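Stone bench notebook
16th July

Etch and stain coupons, brown-grey marble, continued from the last page.

Slab 647 is cut. It gave 34 usable coupons after I threw out the ones with a vein running corner to corner. Those snap in the clamp and I am not going through that again. Offcuts are in the rack under the wet saw, marked in pencil on the back face. Please leave the marks alone until the weights are written up.

All coupons honed to 1,000 grit by hand on the glass plate. The old 800 disc was loaded with something green and left drag lines, so it went in the bin. Rinsed, stood on edge overnight, then weighed. Two were still losing weight after the second reading and went back in the drying cupboard. They are both from the end of the slab that sat nearest the roller door.

Sealers on test:
Trurari, solvent based, straight from the tin
Bullico, water based, shaken and left to settle
No sealer (control)

Bullico went on streaky. The label says one wet coat, wipe at ten minutes, but at ten minutes it had already gone tacky on the honed face and the cloth pulled. Wiping at six was better. Trurari wiped clean at any time I tried and stank out the shop. Run the fan before opening the tin, and keep the lid down between coupons.

Drop test: lemon juice, red wine, canola oil, black coffee. 10 mL into the ring for each, watch glass over the top. Oil rings stay on longest. I used plumber's putty for the rings on the first set and it left its own oil mark in a halo outside the test area, so the first set is void. Second set uses silicone rings, held down with a washer.

Early notes, second set:
Lemon juice dulled every coupon, sealed or bare. As expected, the sealers slow absorption and do nothing for acid on calcite. We keep getting asked about this and the handout at the Skekbridge counter still words it badly.
Wine marked the bare stone. On Trurari it left a faint edge only. On Bullico it left a blotch where the streaks were thin.
Coffee is hard to read on this stone. The brown ground swallows it.
Oil darkened the bare coupons. Sealed ones not read yet.

The coffee problem is a colour problem. On white marble you can score a stain by eye from across the room. With a mixed brown and grey ground the same stain disappears into the pattern, and only the parts that land on a pale vein show up.
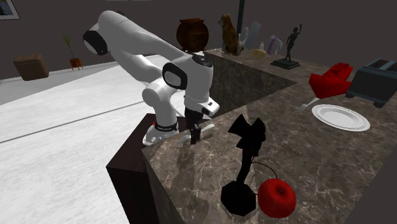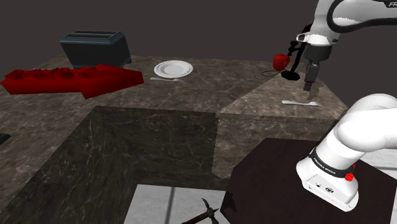 Marble counter, brown and grey ground with pale veining (both).

For scoring I have gone over to raking light and a grey card – lamp low on the left, coupon on the card, same spot on the bench each time. Etching shows as a loss of reflection whatever the colour underneath. Stain depth will have to come from splitting the coupons, so every one that has been read goes in the splitting tray and does not go back in the rack.

Compare with the Hjaltested stone from October. That was a tighter, whiter marble and it took up much less oil on the bare face. I would not use those numbers for this slab. The October coupons were also polished, and a polished face hides slow absorption for the first hour or so.

To do:
Read the sealed oil coupons
Reweigh the two slow dryers
Split the coffee set, photograph the broken faces dry
Repeat Bullico with a six minute wipe
Order more silicone rings, small size
Fix the handout wording on acids

Recent entries
Glass plate flatness check
Wet saw blade change and coolant
Hjaltested coupons, oil uptake
Poultice trials, second mix
Edge chipping on thin offcuts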